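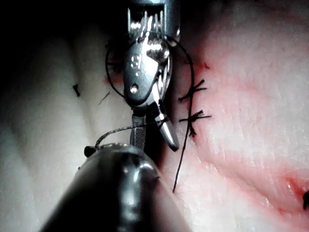 The tip of a surgical instrument, close up.

January, a little after nine in the evening

Cold again, and the back lane was still frosted when I went out for the bins. I have been off work since the operation and the days have started to run into each other, so I am writing things down to keep them apart.

Mehrangiz Mirzaei came up from number 2 with soup and the post. The post was a gas bill and a seed catalogue. The gas bill is £99, which I had expected to be worse. I paid it straight away at the kitchen table so that I wouldn't have to think about it. The seed catalogue took up most of the morning. I marked broad beans, two sorts of beetroot and a climbing pea called Gornero that I have not grown before. It is meant to do well on heavy soil. Ours at Tumness is as heavy as it gets, and the bottom end of the plot stands under water until March most years.

I am not allowed to dig for six weeks, or lift anything heavier than a kettle. Bahman Ebrahimi has offered to turn over the top bed for me if I tell him where the edges are. I drew him a plan on the back of an envelope. He wanted to know whether the rhubarb had to stay where it was and I said yes. He doesn't like rhubarb. He also thinks the shed roof will not last until spring, and he is probably right. The felt has lifted on the side facing the railway. I priced a new roll last autumn and then spent the money on the bicycle.

Slept for an hour after lunch without meaning to. Woke up stiff and walked as far as the postbox and back, twice. The stitches pull when I go up the step but not on the flat. The nurse rang at three, asked about temperature and appetite, and said to carry on as I am.

Read to page 288 of the Ansari book. It has picked up now that they have left the city, though there are still too many cousins and I keep turning back to the family tree at the front. I would like to finish it before the library wants it back. Mehrangiz is next on the list for it, so I mustn't tell her about the uncle.

Had the soup at six with the end of the loaf. Lentil, with a lot of lemon. I must ask her how long she cooks the onions, as mine never go that dark without burning.

Rang my sister afterwards. The boiler at hers is out again and Rondico can't send anyone before the end of the week, so they are all living in the front room with the fan heater. I offered her the spare bed and she said she would see how the night went.

To do tomorrow: send off the seed order, wash the pan and take it back to number 2, find the key to the shed for Bahman.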